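3.2 Fold sequence and surface condition

Garments were folded on a flat white tabletop. The sequence has four steps: the shirt is laid flat, the sides are brought inward, the sleeves are turned over the chest, and the hem is raised toward the collar. Figure 2 shows a crew-neck shirt with its sides in and one sleeve laid diagonally below the collar.
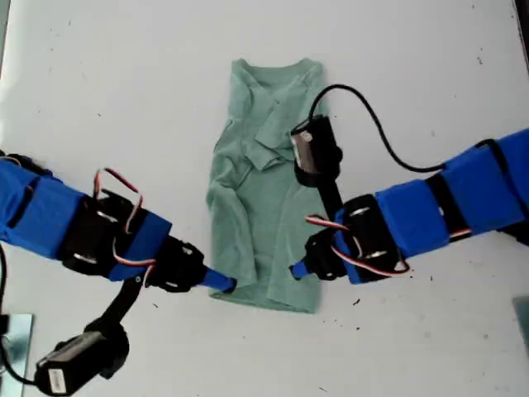

Birnico Textile Notes, Vol. 6, p. 69

Figure 2. Pale green T-shirt, partially folded. Wrinkles are concentrated along the left edge.

Wrinkling at a side edge matters more than wrinkling in the body of the shirt. A crease trapped under the sleeve flap is carried into each later layer, and the finished stack leans toward the thicker side. In the Bativdale trials, 13 shirts were refolded for this reason alone – all of them in light knits.

Soft fabric also tends to roll at a free edge. A roll adds thickness where the next fold line should fall, and the line then shifts away from the intended position. 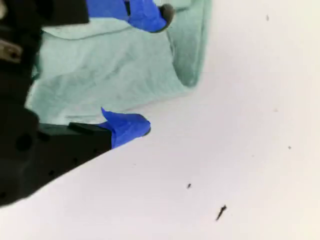

Smoothing before the hem fold reduced this shift, provided that the cloth was pressed from the collar downward. Pressing across the width moved the sleeve flap and was dropped from the procedure in May.

The table surface was kept plain and white throughout, so that the outline of a pale garment could be traced from its shadow as well as its color.
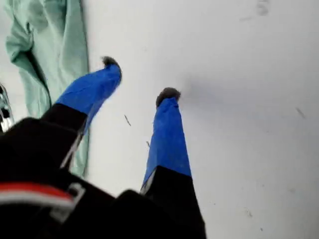
Outline tracing followed the Guvolitz method, with one change – bunched cloth was scored as a separate class and excluded from the width measurements. Width was otherwise taken at the collar, chest and hem.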